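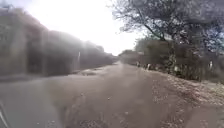
Nevulow Race Results: README

Version 3 of the results set for the Nevulow women's road series. It holds stage results, start lists and team rosters in plain CSV, one folder per race. The set is meant for people who want to look up a rider, rebuild a general classification, or compare how teams placed over a season.

What is in the set

There are 8 races, of which 3 are stage races and 5 are one-day races. Across all of them the results files hold 582 rows. One row is one rider in one stage, or one rider in a one-day race. Riders who were entered but did not take the start appear in the start list only.

Folders are named after the race, in lower case. The Garnosska and Degefa stage races have a subfolder for each stage, plus one called overall for the final standings. The Pevivley tour is laid out the same way but has no points classification, so the points file is missing from its overall folder.

Files

results.csv – finishing order, time, gap to the winner, status
startlist.csv – bib number, rider code, team code
teams.csv – team code, team name as registered, license country
overall.csv – final general classification, stage races only
points.csv – final points standings, where the race had them

Columns in results.csv

place: Finishing position as a whole number. Empty if the rider has no place.
bib: Number worn on the day. Bib numbers are not kept from race to race, so do not join on them.
rider_code: Stable across the whole set. Use this for joins.
team_code: The team the rider started for. A few riders changed teams in July and have two codes over the season.
time: Hours, minutes and seconds, as hh:mm:ss. No fractions, including in time trials.
gap: Seconds behind the winner. Riders given the same time as the group have the same gap.
bonus: Seconds taken off for intermediate sprints and stage finishes. Already counted in overall.csv, not counted in time.
status: One of FIN, DNF, OTL or DSQ. OTL means outside the time limit.

Where the numbers come from

Results were typed in from the sheets posted by the commissaires after each stage, then checked against the timing company's export when one was available. Where the two disagreed, the signed sheet was used. Corrections issued later by the organizers are included if they reached us before this version was closed.

Start lists come from the team managers' meeting the evening before each race. Late replacements were added by hand.

Known problems

The Degefa opening stage was neutralized in the last few miles and everyone in the front group got the same time. The places in that file follow the order across the line, but the gaps are all zero.

The Pevivley time trial sheet was partly unreadable. Times for the last starters were taken from the overall standings by subtraction and may be off by a second.

Team names are spelled the way they were registered, sponsors and all, so one team can show up under slightly different names – use team_code to group them.

Ties in the points standings were left in the order printed on the sheet. We did not apply the tiebreak rules ourselves.

Changes since version 2

Added the Sunday criterium at Garnosska, which counts as a one-day race and is separate from the stage race of the same name. Fixed swapped bibs in two start lists. Renamed the column team to team_code. Removed the average speed column, which had been worked out from planned distances and was wrong for any stage that was shortened.

Not included

Junior and masters races, prize money, power or heart rate data, and rider birth dates. Course files are not part of the set either.

Use

Free to use and share with credit to Nevulow Race Results. If you publish a table made from the set, please give the version number. Corrections are welcome with a copy or a clear photo of the posted sheet.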